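바구니 작업 데이터 모으는 중

Jekeck 프로젝트에 들어온 지 한 달이 됐다. 요즘 하는 일은 양팔 로봇을 원격으로 움직여 시연 데이터를 쌓는 것이다. 과제는 바구니에 물건 담기이고 목표는 200개다. 어제까지 거의 18개를 모았으니 갈 길이 멀다.

처음에는 바구니 위치를 매번 똑같이 두고 찍었다. 타룬 카샤프가 그걸 보더니 그렇게 모으면 모델이 자리만 외운다고 했다. 그래서 지금은 매번 각도를 돌려 놓고 시작한다. 손목 카메라에는 바구니 전체가 안 들어올 때가 많아서 모서리가 보이는 구간을 따로 표시해 둔다.

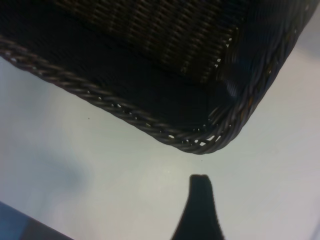 손목 카메라로 본 바구니 모서리. 테두리가 꼬임 짜임이다.

어두운 바구니에 검은 그리퍼라 대비가 약한 것도 신경 쓰인다. 노출을 올리면 흰 테이블이 날아가서 일단 그대로 쓴다.

치네레 오카포르와 의견이 갈린 건 물체가 거의 안 잡히는 프레임이다. 나는 빼자고 했고 치네레는 남기자고 했다. 실제로 돌릴 때도 그런 화면이 들어온다는 이유였다. 결국 남기기로 했다. 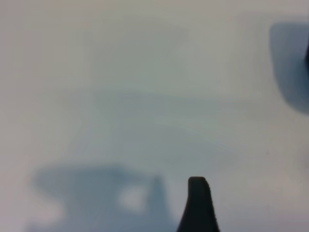

초점이 맞은 것은 손가락 끝 정도. 나머지는 흐릿하다.

대신 고정 카메라 영상을 같이 저장한다. 라벨은 이쪽을 보면서 다는 게 훨씬 빠르다. 손목 영상만 보고 달았던 2개는 구간이 어긋나서 다시 했다.

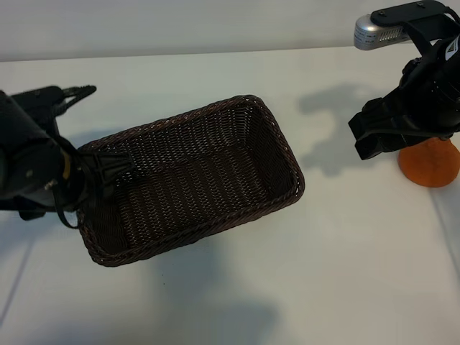
양팔을 쓸 때는 한쪽이 먼저 움직이고 다른 쪽이 기다리는 시간이 길어지기 쉽다. 대기 구간이 너무 길면 잘라낼지 아직 못 정했다. 쿠숨 비슈와카르마가 정리 스크립트를 보내 주기로 했으니 받아서 돌려 보고 다시 쓰겠다.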